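Subject: Re: [equipment] Next year's budget, hand-held grippers and the rest
Date: 25th October
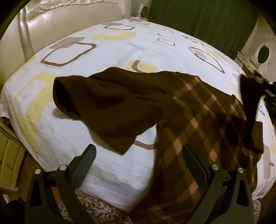 I've been through the equipment lines again and I think we are still buying for the wrong job. The draft has us paying for reach and payload, and the work we do all day is clothes on beds. A dark brown sweater with one sleeve spread out on a patterned sheet weighs next to nothing and still wants two grippers, one open and ready at the near side and the other pinching or pressing the far side. So whatever we decide about brands, please let's stop costing grippers one at a time. They go out in pairs and they should be in the spreadsheet in pairs.

Éabha Mac Carthaigh wrote:

> Can everyone look at the draft before it goes up? I have put down
> four Zodine hand-held sets at 2,000 each, one spare set of finger
> pads per gripper, and nothing for a fixed arm. Lutley have quoted
> for a fixed arm as well but their delivery is "from November" and
> I don't know what "from" is doing in that sentence.
>
> Two questions. Is one spare set of pads enough? And does anyone
> still want the heavier Deák gripper? It was on last year's wish
> list with three exclamation marks and no name next to it.
>
> Éabha

Taking those in order, more or less.

Pads. One spare set is not enough. We went through 39 single pads since the last budget round, and I have the empty bags in a drawer if anyone from finance would like to come and admire them. Knitwear is the worst for it. The textured face fills up with fluff, somebody cleans it with whatever is nearest, and then it grips like a bar of soap. I would put in three spare sets per gripper and take the money out of the line called "sundries", which has never bought us a sundry that I know of.

The Deák. The exclamation marks were mine. I withdraw them. I borrowed one for an afternoon and my wrist filed a complaint. It is a lovely piece of engineering and it would suit a person with a third forearm. If the price came down to 2,000 I would still say no.

The fixed arm. Leave it at nothing for now. Lutley's quote is 4,000 before mounting, and you can't bolt anything to someone's bedroom floor and expect to be invited back. If we ever get the room downstairs we can talk about it — I have been hearing about the room downstairs for three budgets.

Things missing from the draft:

Carrying cases. We have two for four sets. The other two travel in a shopping bag.

Batteries. Ina's quote has a bundle with chargers that looks decent, but check whether the price is per charger or per box. It says "unit" in one place and "item" in another.

Garments. We need a small clothing line, say 73 for the quarter, spent in thrift shops. I'd like more patterned pieces, argyle and stripes especially, and more long sleeves. The present pile leans heavily toward plain T-shirts, and I can fold those in my sleep.

Could whoever edits the spreadsheet next please not sort it by price? The notes column doesn't move with the rest, and last time the carrying cases ended up described as "washable, one size fits most."

I can do the pad numbers properly if Éabha sends me the current version.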